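The case for the half-empty day

Most package tours are sold by the stop. The brochure for the trip I took last October listed 39 sights in eight days, and the company plainly thought that was its best argument. I think it was the worst thing about the tour, and I would like operators to stop selling trips this way.

Take the third day. We left the hotel in Idville at seven, drove two hours, and had 30 minutes at a monastery. Then came a viewpoint, a carpet shop, lunch, a Roman bridge, a second viewpoint and the old town of Taltwood. By the time we reached Taltwood it was after five and the museum had closed. Our guide, Hywel Gronow, knew the place well and would clearly have liked to show it to us. He had 20 minutes to get us up to the gate and back.

I don't blame him. Guides don't write the schedule. It is written in an office by people who know that a customer comparing two tours at the same price will pick the one with the longer list. I have done it myself. 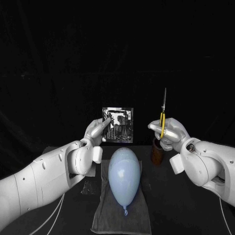 The trouble is that a stop on paper and a stop on the ground are different things. Getting a full bus parked, emptied, counted and loaded again takes a good part of any short visit. What remains is enough for a photo and the restroom. Pei-shan Chang, who sat across the aisle from me, kept a notebook, and by the fifth day she had given up writing down the names of the churches.

There is a fair argument on the other side. Many people will visit a region only once, and they want to see as much of it as they can. Some can't walk far, and a bus that takes them to each door is a real help. Those travelers should have their tour. But the same customers are often the ones most worn out by a seven o'clock start every morning.

My suggestion is simple. Print the hours next to the stops. If a day has six hours on the road and three on foot, say so in the brochure. Then let one afternoon in three stay open, with the guide on hand for anyone who wants company.

On the last Tuesday our bus broke down and we spent the whole afternoon in Maksymiv, which wasn't on the list at all. I got a haircut, ate soup twice and walked along the river until dark. It is the part of the trip I remember best, and I'd pay full price to go back.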